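Cup Night Is Back at the Grorwood Hall, and So Is the Marble Table

If you've been to the Grorwood neighborhood hall on a craft evening, you already know about the cup drawer. It's the deep one under the sink, and for years all of us have been shoving leftover party cups into it after every birthday, bake sale and potluck. Last month it finally stopped closing. So this April the hall is doing something with what's in there, and I went along to see how it's going.

The idea came from Domenica Gruber, who runs the baking evenings and has strong feelings about throwing away a perfectly good muffin cup. She tipped the whole drawer out and counted it, and I have the tally sheet in front of me as I write this: 601 paper and plastic cups, plus 47 of the stiff paper baking cups with the dots on them (I want those for my own kitchen, but I was told to get in line). Everything that's clean and still holds its shape is getting sorted by kind, and the rest goes out with the recycling.

"People think it's all the same stuff, and then they try to stack a ribbed one inside a smooth one," Domenica told me. "I've been doing this for three evenings and I still get it wrong."

I gave it a try myself and lasted a good hour. You grab a handful, set them out on the table where you can see them, and start putting like with like. It sounds like nothing, but it's strangely relaxing — I caught myself humming. The ones with printed bands go in one pile, the plain white ones in another, and the dotted baking cups get their own box so they don't get squashed. There was a long debate at my end of the table over whether clear cups with a bit of color count as clear. We decided they do. I'm told the other evening's group decided they don't, so good luck to whoever opens that box.

The sorted cups will go to the summer fair, where the lemonade stand and the kids' planting corner both go through them like crazy. Last year's fair used 946 cups for drinks alone, and the hall had to buy every one of them new. Kudiment, the little garden shop by the bus stop, is giving seed packets for the planting corner, and the Danzer bakery has promised muffins for anyone who stays to sort until closing. The blueberry ones go fast, so sit near the door!

The evening I stopped by, the corner table looked like the tail end of a very good party, with cups tipped over every which way, the dotted ones upside down in three different colors, and the red knot with its gold middle hanging on the wall over by the side.

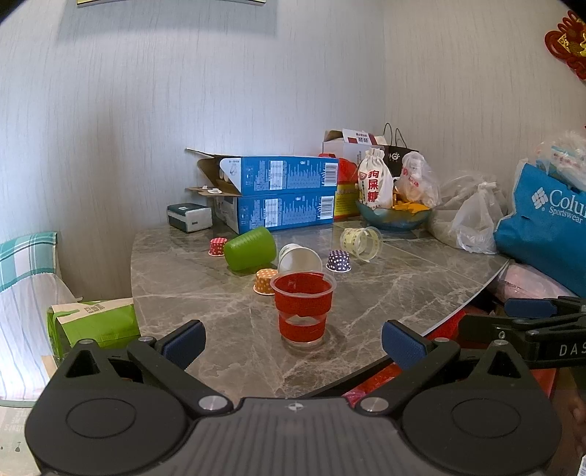
How to join in

Cup nights start at 6:30 p.m. and run until 9, all through April, in the back room of the hall. You don't need to sign up. Bring any clean party cups you have at home, paper or plastic, and leave the lids behind. If you have a shoebox or two to spare, bring those as well. Parking is tight on the Peno Street side, so try the lot behind the library.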